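Workshop and Household Notes
Sorting Small Objects on a Dark Cloth

Small items are lost for two main reasons. They are stored without a fixed place, or they are sorted on a surface that hides them. The first problem is solved with boxes and labels. The second is solved with a cloth.

Choice of surface

A bare tabletop is a poor sorting surface. Hard finishes let light objects slide and roll, and a patterned or wood-grain top makes thin wire and small screws difficult to see. A plain cloth with a short pile corrects both faults. Velvet is suitable. Felt works nearly as well and costs less, but it sheds, and loose fibers collect in hinges, springs and the scroll wheels of computer mice.

Color should be chosen against the contents. Black is correct for white, pink, yellow and bright metal items. It is a bad choice for black screws, dark rubber feet and short lengths of black cable; turn the cloth over or use a light gray one for these. If only one cloth is to be kept in the house, keep the black one and sort dark items in a white baking tray.

The cloth should be large enough to hang over the front edge of the table. A cloth cut to the exact size of the top creeps backward during use and exposes a strip of hard surface, from which things fall. Wrinkles of moderate size do no harm. Deep folds should be pulled out by hand before starting, as a pin or a small washer will settle in them.

Velvet is not ironed face up. Hang it in a bathroom after a hot shower, or pass a steamer over the back. Lint is removed with a roller, always in one direction. Vacuuming is possible with the brush head at the lowest setting, after the cloth has been checked for parts.

Screening the table

Light objects travel when they are dropped or flicked. A folding room divider stood close against the back and sides of the table stops most of them and also cuts drafts, which matter when paper tags and receipts are being sorted. A woven panel is adequate. The hinged joints should be closed up as far as the fold allows, and the feet should stand square on the floor. Leave the front open.

A woven folding divider was used for these notes with no modification. Any divider that rises well above the tabletop will serve.

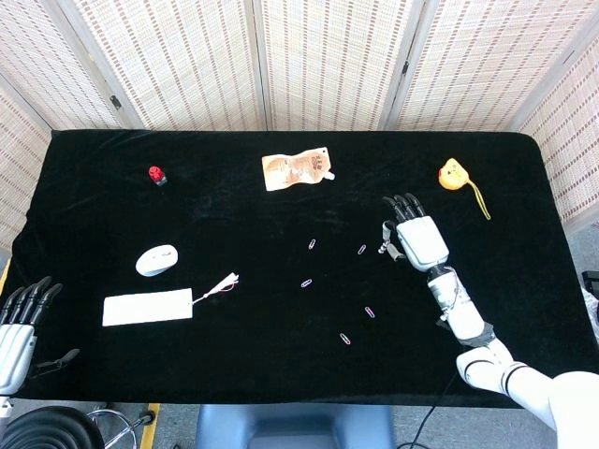
Household Notes, No. 474, p. 2

Order of work

Empty one drawer or one box at a time. Do not combine drawers. Spread the contents so that no item touches another, then remove the obvious waste first: used wrappers, flat packs, dead pens, receipts that have faded. A crumpled snack pouch occupies as much cloth as ten small tools and tends to have clips and coins underneath it. Pick it up before anything else, check that a spouted pouch is closed if it still has contents, and take it to the kitchen or the trash.

Next, remove the largest useful objects. A mouse, a tape measure and a luggage tag belong in three separate places and should not go back in the drawer together merely because they came out of it together.

Small fasteners are left until last. They are easiest to gather once the surface is otherwise clear.

Paper clips

Colored clips in pink or purple show up far better than plain steel ones on any surface, and are worth the small extra cost where clips are often dropped. On velvet they should be lifted straight up. Dragging a clip across the pile hooks the wire end into the fabric and pulls a loop. Pinch the clip at the sides, between the thumb and first finger, or press one end down so that the other end rises.

A magnet wrapped in a thin plastic bag will gather steel clips in one pass. Turn the bag inside out over the magnet and the clips drop off into it. Coated clips are held less firmly and the magnet must be moved slowly. Keep the magnet away from bank cards with a stripe.

Storage is in a shallow dish with a lid, or in a Haresum size 2 tin. Deep jars are unsuitable, as clips interlock at the bottom.

Tape measures

Novelty tape measures, such as those in the form of a chick or other animal, are generally short and are intended for sewing or for the kitchen drawer. Check them once against a steel rule before relying on them. Wind any strap around the body before storage, loosely, or it will catch on neighboring objects and bring them out with it. Do not store with the tape partly extended.

Wireless mice

Remove the battery from a mouse that will not be used for a month or more. Wipe the shell with a cloth barely dampened with water and a drop of dish soap. The seam between the buttons collects grease and is cleaned with a wooden toothpick, held nearly flat. If the mouse has a separate receiver, put both in one bag. A receiver stored alone is thrown out sooner or later.

Luggage tags and string labels

Tags are stored flat, with the string laid straight along the card. A string wound around the card bends it and takes a set. Two-color string is easier to find in a suitcase pocket than white. Write on the card before threading it. Old addresses should be cut through before the card is discarded.

Small toys and caps

Loose caps and small toys are kept in one clear bag for one season. Anything not claimed by July is given away or discarded. Small parts of this kind are a choking hazard and must not be left on the cloth where young children can reach the edge.

Finishing

Clear the cloth by hand, then lift the four corners to the center and carry it outdoors or over a tub. Shake once, gently, and look in the tub. Fold with the pile inward.

Cloths: Majali, black, short pile, order no. 2119.
Tins: Haresum.
Clear bags with write-on strip: Flurkgate, small.

Page revised 16th November.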